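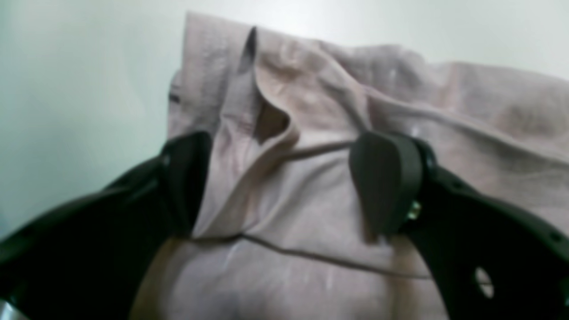
Vol. 3, No. 7

Yolandi Adams
August 5, 2022

Our short paper on shirt flattening is in the new issue of the Kerkby robotics bulletin, and I've been grinning all morning! Thread on what we did.

The problem: give a two-armed robot a shirt in a heap and ask it to lay the thing flat. Cloth is awful for robots. A mug has one shape, but a shirt has a new one every time you let go of it, and half of it is hiding under the other half.

Most earlier systems look at the pile, pick two grab points, pull, and look again. Our method, Fomudetti, learns when to stop pulling. It predicts how much more the fabric will open up if you keep going, and if the answer is "not much" it lets go and picks new points.
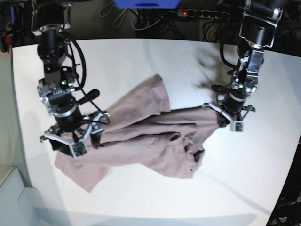 Both arms over a twisted pink garment.

Training data was 200 demonstrations, all done by people driving the arms by hand. I did a lot of those myself and I now see collars in my sleep. (Worth it.)

We tested on 11 garments the model had never been trained on. The pull-and-look-again baseline, Gatier, got three of them flat within the time limit. Fomudetti got seven. Same arms, same table, same grippers!

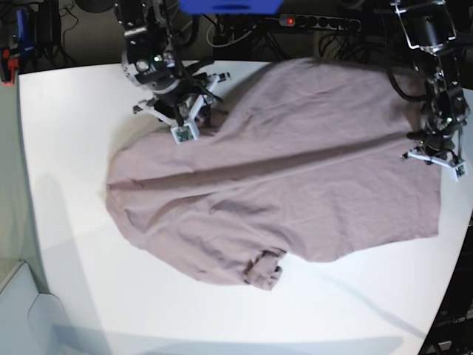 What surprised me most is where the gain came from. I expected better grab points, but when we swapped our grab points into Gatier it hardly improved. Nearly all of it was the stopping rule – knowing that a pull has given you everything it's going to give.

The wrist view matters too. From overhead, a collar and a random fold can look the same. Up close the network can tell layers apart much more often, and when we took that view away we lost most of our lead.
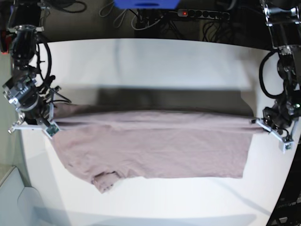

It still fails plenty. Anything with a slippery lining is trouble, and inside-out sleeves beat us every time. The failure section is longer than the results section and I'm kind of proud of that.

We're cleaning up the demonstrations now and they'll go out in October as a set called Woo, with the failed attempts left in. If you work on cloth and want a particular file format, please reply here before I pick one!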